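# 4 Supporter Relations and Club Governance

This chapter deals with the formal means by which a football club consults the people who watch it. Chapter 3 treated ownership and the duties of directors. The present chapter assumes that material and applies it to supporters, who in most cases hold no shares and have no vote.

Two terms need to be fixed at the outset. *Consultation* means that the club asks for views before a decision is taken. *Notification* means that the club announces a decision already made. Club statements often use the first word for the second activity, and the reader should check the dates of the relevant board minutes before accepting either label.

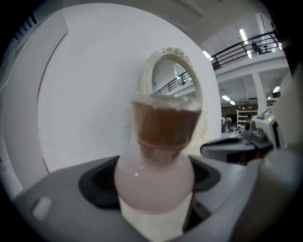 The main case is Cukthorpe, a semi-professional club with 1375 season-ticket holders. In March the board agreed to move home matches to the ground at Lusdale. Supporters received a letter dated 21/06/2021, by which time the lease had been signed. Under the definitions given above, the letter was a notification. Woldemariam (Nuria) reviewed the correspondence and found 15 references to "consultation" in it.

Section 4.1 sets out the common forms of supporter body. Section 4.2 covers the conduct of meetings, including the right to place items on the agenda. Section 4.3 compares Cukthorpe with Hurnatden, where a supporters' panel of nine members must be heard before any change of ground, ticket price or club colours. The Negash model of shared ownership is left to Chapter 5.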